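Learning by Repetition: A Year with the Treltham Robotics Project

When Treltham College opened its robotics project to second-year students, the teaching staff expected a modest response. The course carries no separate qualification, it meets after the main timetable has finished, and its subject, the handling of everyday household objects by a robot arm, does not have the immediate appeal of racing vehicles or flying machines. In the event, 40 students applied for 25 places, and the college has since been asked by two neighbouring schools whether their own pupils might attend.

The project is led by Bilal Qudah, who came to the college after several years in industry at Famov, where he worked on packing equipment. Mr Qudah was clear from the beginning that students should not spend the year assembling kits. They would be given a working arm, a working gripper and a set of ordinary tasks, and they would be expected to find out why those tasks were difficult.

"Our students can already write a program that moves a motor," he says. "What they have not met before is a sock, or a carrier bag, or a drawer that sticks. A factory part is the same shape every time it arrives. The things in a house are not, and I wanted them to spend a year with that problem."

The first term was given over almost entirely to preparation. Students were divided into teams of five, and each team was assigned a piece of furniture and a group of objects to be picked up, moved or put away. The teams wrote their own task sheets, agreed on what would count as a successful attempt, and drew up rules for recording failures. Mr Qudah insisted that failed attempts be logged with the same care as successful ones. Several students admit that they found this tedious, and one team was required to repeat a fortnight's work when its records were found to contain only the attempts that had gone well.

The arm is guided by hand during this stage of the work. One student operates the controls while a second reads out the task sheet and a third keeps the log. A small camera at the wrist records the movement of the gripper from start to finish, and the recordings are later reviewed by a different team from the one that made them. The exchange of recordings was introduced in the second term, at the suggestion of the students, and it has proved to be among the most useful parts of the course. A team that has watched its own attempts many times tends to forgive small errors of approach. A team seeing them for the first time does not.
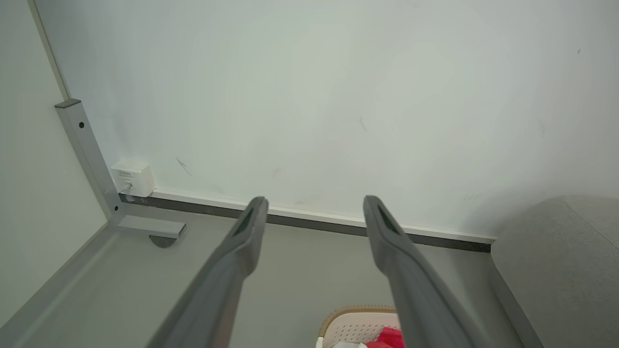 Work close to the floor is regarded by the teams as the hardest on the programme. An operator who has become confident at table height must learn the room again when the arm is working beneath a desk, where the legs, rails and fixings of the furniture limit the directions from which an object can be approached. A basket such as the white plastic one with perforated sides may be simple enough to reach for in the open, but the same reach has to be planned differently with a rail and a metal bracket overhead and an upholstered cushion close by on the right. The teams have accordingly adopted a rule that the fingers are to be held apart until the wrist camera gives a clear view of the object, and that the operator must state the intended path aloud before moving. The rule costs time, and it has been debated at nearly every review session since it was brought in.

The underside of furniture presents a further difficulty for those reviewing the recordings. Large plain surfaces offer little by which to judge distance, and students are taught to look for fixed features, such as a bolt head or the end of a rail, and to follow these from one moment of the recording to the next. It is slow work. The second-term timetable set aside one full session each week for it, and in May this was extended to two.

By the end of the year the teams had recorded 3000 attempts, of which 600 were set aside for the assessed part of the project. Each student selected a portion of these and wrote a report explaining what had happened, what the operator had intended, and what change to the task sheet might have produced a better result. The reports were marked by Mr Qudah and by a visiting engineer from Moussa, a firm which supplies lifting equipment to warehouses and which has supported the project with the loan of spare parts.

The standard of the reports was uneven. The strongest were those which kept to a single question. One considered only the angle at which the gripper met the rim of a container. Another compared the attempts of two operators who had been given the same instructions and had understood them differently, and concluded that the wording of the task sheet was at fault. The weaker reports attempted to cover every task in the programme, and their authors have been advised to choose more narrowly next year.

Some matters remain to be settled. The robotics room is shared with the design department, and the furniture must be moved back against the walls at the end of each session, with the result that no two sessions begin from exactly the same arrangement. Certain students consider this a serious weakness in the records. Mr Qudah takes the opposite view, and points out that a chair in a family home is seldom returned to the same place twice. Floor markings were tried for a month and then abandoned, having been worn away by ordinary use of the room.

The teams presented their work at the Grornville schools exhibition on 06/10/2022, where visitors were invited to take the controls under supervision. Parents found the floor-level tasks particularly demanding. A shortened version of the task sheet was prepared for younger visitors, with larger objects and more generous limits, and the queue for it continued until the hall closed.

Applications for the coming year have now been received. The number of places will stay at 25, a limit set by the size of the room and by the time each student needs at the controls. Returning students will be able to continue for a second year as team leaders, with responsibility for training new operators and for maintaining the logs. The tasks themselves are to be revised, and the first will require a team to clear the floor beneath a desk and return each item to a shelf on the other side of the room.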